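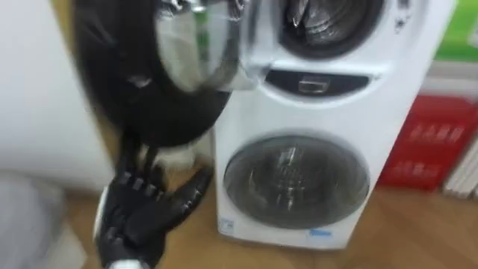 Nastow Laundry is a collection of pictures and short notes about doing the washing at home, and we love how much there is to look at in such an ordinary chore! It covers loading, unloading, sorting, folding and all the fiddly bits in between. Machines differ far more than we expected when we began, so we kept a place for the unusual ones. A tall, narrow white unit with two drums, one over the other and a dark control strip between them, gets its own label (stacked_pair), and each door is noted separately – upper open, lower closed, in this case.

What you get

The current release has 1,656 pictures in 2 folders, "wash" and "dry_and_fold". Each picture comes with a short note in everyday English, up to 4 sentences long. The notes are plain text, so you can open them in anything.

Where it comes from

Pictures were taken in homes and in the Tidus showroom in Erneck, which has a lovely range of floors, cupboards and awkward corners. The first round of notes was written by the Öztürkmen studio. We then read every note again in September and fixed the ones that muddled washers with dryers (easily done when both have a round glass door).

Labels

door: open, closed, partly open, unclear
drum: empty, part full, full, unclear
layout: single, side_by_side, stacked_pair
items: free text, such as "towels" or "odd socks"

Please use "unclear" if you send us new notes and can't tell. A door caught mid-swing is often blurry, and dark glass hides a good deal of what's behind it. We'd much sooner have an honest "unclear" than a guess!

Known gaps

Top loaders are thin on the ground, and washing lines are nearly all indoors. Folding is our favourite part and it shows – there are far too many tea towels. Sorting by colour is covered well, sorting by fabric hardly at all.

Changes

Version 2 adds the layout label and renames "basket" to "container", which also covers tubs and bags. Old notes still load as before.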